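# Pick-up sticks

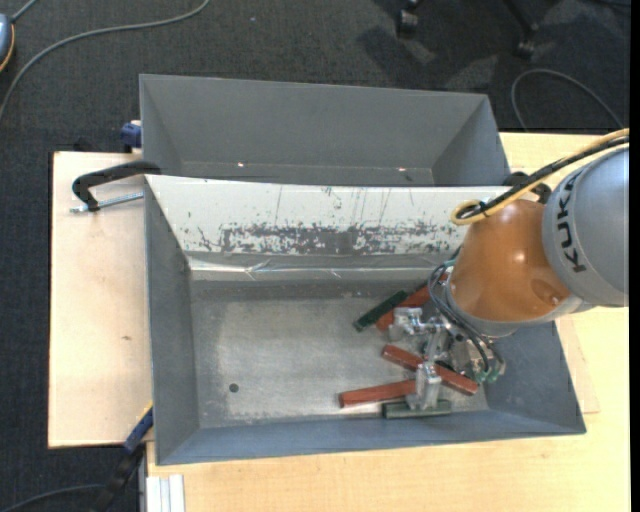 *Wooden and green sticks lying together in a shallow gray bin.*

Pick-up sticks is a table game for 2 or more people, and I've been playing it badly for most of my life. You hold a bunch of thin sticks upright, let go, and then take turns pulling them out of the heap one at a time. If any other stick moves, your turn is over. That's pretty much all the rules most families use!

The game goes by a lot of names. Mikado is the one you'll hear across much of Europe, and jackstraws is an older name for a close cousin, where the pieces are often shaped like little tools (ladders, rakes, saws) and you lift them with a hook.

## Scoring

A Mikado set usually has 41 sticks, and the stripes tell you what each one is worth. The top stick scores 20, and the full set adds up to 170 points. Plenty of American sets skip the stripes and use plain colors, with the values printed on the tube — if you still have the tube. We play first to 500, a house rule I picked up from Kyu-ri Hwang, and it can take up to 11 rounds with my aunts at the table.

## The sticks

Round sticks roll, so one bad tug can set off half the pile. Square-sided ones stay put and are kinder to small kids. I like wood best. Plastic is lighter and slides more, and on a glass table it's just about hopeless (try a tablecloth).

## Technique

Take the loose outliers first. To free a stick that's leaning on another, press down on its tip so the far end lifts, then roll it toward you. Many rules let you use one special stick as a helper once you've won it. Munther Semaan flicks his sticks away sideways, very fast, and I still argue with him over whether the others moved.

## See also

- Jackstraws
- Jenga
- Spillikins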